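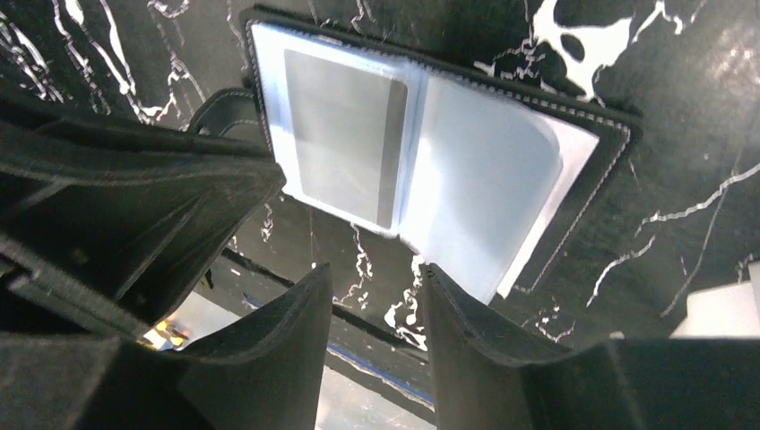 The wallet people laugh at, and the two arms that have to deal with it

I went along to the Jindanwood robotics club expecting drones, or at least something with wheels. What I got was a pair of arms bolted to the front of a table and a very long argument about a wallet. I had a lovely time!

Carmela Russo runs the project with Gobnait Ó Briain, and I talked to them both over terrible tea on 26 July 2026. They started in March with a task they thought would fill a couple of evenings: get two arms to handle an open bifold wallet between them. "We said, right, wallet first, then something hard," Carmela told me. "We're still on the wallet."

So what's the trouble with it? Plenty, she reckons. A bifold lying open is a thin thing, so there's hardly any height for the fingers to get hold of, and the clear sleeves inside throw back the light. Then the tabletop is black with white squiggles all over it, and the wallet is black with pale stitching round the edge. "You look at the wrist camera picture and you have to think for a second about where the wallet stops," she said. I asked why they didn't just buy a plain tabletop (I thought this was quite clever of me). Gobnait said they'd had that conversation and she'd won it. "If it only works on a nice plain desk I'm not interested. My kitchen isn't plain."

The club calls the arms Govex and Ciren, and I'm afraid I never got straight which was which. Members drive them by hand for the practice runs and the program learns from the recordings. They had 162 of those when I visited, and Carmela wants a lot more before the Costello Cup, the contest they've entered with a team of 8. She won't be drawn on their chances.

What I liked was how ordinary the rest of the kit is. There's a toolbox, a screwdriver with an orange handle, a clear organiser box, a green tray with flat yellow and tan pieces in it - the sort of stuff you'd find in anybody's shed. Gobnait is firm that it stays on the table. She wants the arms to get used to working in company, as she puts it, and newer members spend their first session learning to steer in between things without knocking anything over.

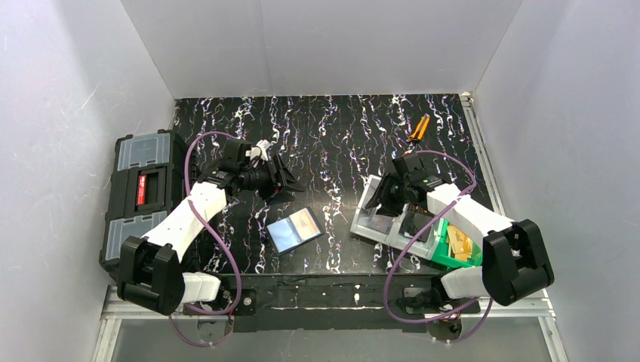
Carmela thinks the clutter came in too early, and she'd have had the arms reliable on a bare table before adding so much as a pencil. They've been disagreeing about it for months, quite cheerfully as far as I could tell. "She writes the practice list, I cross bits out," said Gobnait.

They let me have a go at driving. I was dreadful - I kept closing the gripper a good way short of the wallet and feeling terribly pleased with myself. Carmela said most people misjudge the distance on their first try and to come back when I'd had some practice. I've put my name down for the autumn.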